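Vaisselle et petites choses de cuisine

Page mise à jour en février 2019

Cette galerie rassemble la vaisselle de tous les jours : assiettes, tasses, casseroles, couvercles, et la façon de les poser sur une table ou de les ranger ensuite. Elle fait suite à la galerie des buffets et des étagères, en ligne depuis le mois de mai. Les textes sont de Jahangir Barua, qui a aussi fait le classement. Les noms Rasgate, Parinden, Oakley et Gorwood désignent les quatre séries de la collection. On les retrouve dans le menu et sur les étiquettes des cartons.

La collection compte 171 pièces à ce jour. Une bonne moitié vient de vide-greniers, le reste de la famille et de deux ou trois fins de stock. Les pièces trop ébréchées ne sont pas conservées, sauf quand la forme ne se trouve plus ailleurs.

Série Rasgate – les assiettes

Ce sont des assiettes rondes, de couleur unie, sans décor. Le bord relevé retient la sauce et permet de les empiler sans qu'elles glissent. On les range par deux ou par quatre, jamais plus, car l'émail du dessous finit par marquer celui de l'assiette suivante. Une feuille de papier entre deux suffit pour un stockage long.

Les bleus ont posé des difficultés de classement. D'une fournée à l'autre la teinte change, et deux assiettes achetées ensemble peuvent ne pas se ressembler à la lumière du jour. Nous avons gardé trois groupes : bleu clair, bleu gris, bleu franc.

Série Parinden – les tasses et les coupelles

Les petites pièces sont les plus nombreuses et les plus vite cassées. Une tasse sans anse et une coupelle profonde se distinguent mal vues du dessus, et l'ancien inventaire les mélangeait. Le nouveau les sépare d'après la hauteur. La contenance va jusqu'à 200 ml pour les tasses courantes et 400 ml pour les bols du matin, qui sont passés dans une rubrique à part.

Lavage à la main pour toute la série. Les plus anciennes supportent mal le lave-vaisselle, le bord devient mat au bout de quelques mois.

Série Oakley – les casseroles et leurs couvercles

Les couvercles en verre ont été rapprochés de leurs récipients un par un. C'est le travail qui a pris le plus de temps. Un couvercle peut sembler aller sur trois casseroles et n'en fermer correctement qu'une. On le prend par le bouton, on le pose à plat, on le fait tourner d'un quart de tour : s'il accroche, il n'est pas à sa place.

Le vert menthe pâle revient souvent dans cette série, avec une poignée foncée. Cette couleur se salit peu et va bien avec le bleu clair des assiettes,

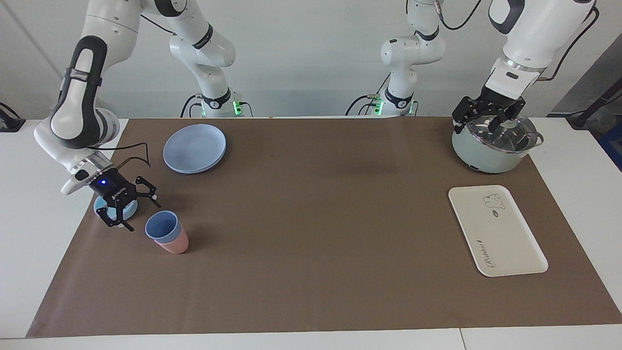 ce qui explique que les deux soient souvent sortis ensemble. Sur une table blanche, les teintes pâles se perdent un peu ; un grand papier brun posé dessous les fait mieux ressortir et protège le plateau des rayures.

Série Gorwood – les pièces isolées

Un saladier, deux passoires, un beurrier sans couvercle et quelques dessous-de-plat. La rubrique est courte et le restera sans doute. Les pièces y entrent quand elles n'ont pas d'équivalent dans les trois autres séries – elles en sortent dès qu'on leur trouve une compagne.

Informations pratiques

La page a reçu environ 1 000 visites depuis son ouverture. Les échanges sont possibles pour les assiettes et les tasses en double, à retirer sur place uniquement. Les casseroles ne sont pas échangées. Pour signaler une erreur de série, merci d'indiquer le diamètre et la couleur de la pièce dans le message.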